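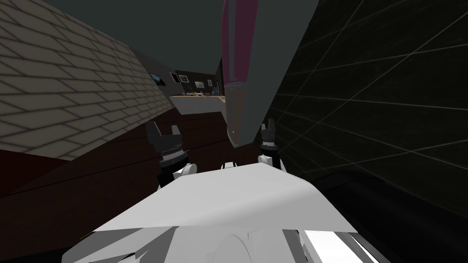
Keskinen Robotics Group, Hustitz
Working paper, November

Print this page
E-mail this article

3. Gathering the examples

All of the examples used in this paper were gathered in simulation, by people steering a two-armed robot through furnished rooms. We had expected this to be the dull part of the project, and it became the part we talked about most over lunch! A person who has learned the controls does small, clever things with a gripper that we would never have thought to script, and a learner can pick up many of them.

Operators worked in Flurkwood, our set of simulated rooms, and every run was saved with Zenent, the recording tool described in Section 2. Each run holds the robot's own views, the joint positions and the open or closed state of both grippers. The view along the body (Figure 1) takes in both grippers and whatever lies beyond them, so it helps most while the robot is still finding its way. Nearby objects can block a good deal of it, and we kept those runs in the set. A learner that has only met clear views is in for a shock later.

We gathered 3864 runs in all. Of these, 1000 were set aside for testing before any training began, and a further 900 were used to choose settings. The rest went into training. Failed reaches stayed in whenever the operator recovered, and we are very fond of these runs: the second try often tells the learner more than a clean first one (see Section 5).

Figure 1. View along the robot's upper body, with both grippers reaching forward.

The close view covers the last stretch of a reach. In Figure 2 the two fingers are spread, with a gap between them, and surfaces and beams fill much of what is left. 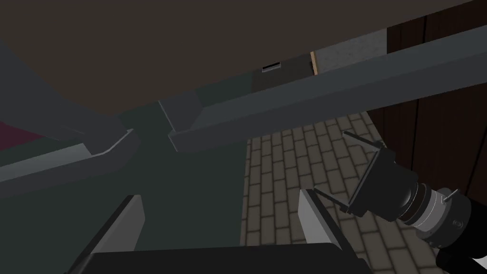

Why not let a script produce all of the runs?
We tried that first, and the scripted runs were so alike that the learner did poorly as soon as a room was rearranged.

Figure 2. Close view with the gripper fingers apart.

Operators were free to stop and restart a run at any time, and restarts were logged as separate runs.

Print this page
E-mail this article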